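Games > Trovley > Help and FAQ

News Guides FAQ Forum Downloads

2 min read

How many characters can I have in a party?
Five. You start in Stusstead with two, and the others join as you clear the first roads out of town.

Can I change a character's class?
Yes, at the guild hall in Gondesska. It costs 140 silver each time. Levels carry over, but skill points are reset and have to be spent again.

What happens when a character dies?
They are gone for that save. Anything they were carrying stays on the spot where they fell until you leave the area – pick it up before you use an exit. 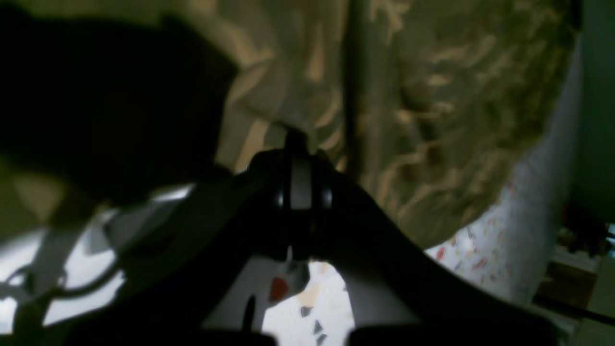 Issue 657

Does the game save on its own?
It saves when you enter a town or make camp. There is no saving during a fight. If you quit in the middle of one, you go back to the last camp.

Where do I find the Kazemi map?
The merchant by the north gate in Gondesska sells it, but only at night. If the stall is closed, rest at the inn and try again.

Is there a difficulty setting?
There are two, Traveler and Warden. You can drop from Warden to Traveler at any camp, but you can't go back up without starting a new game.

Do old saves work after an update?
Usually. Check the update notes first, and keep a copy of your save folder.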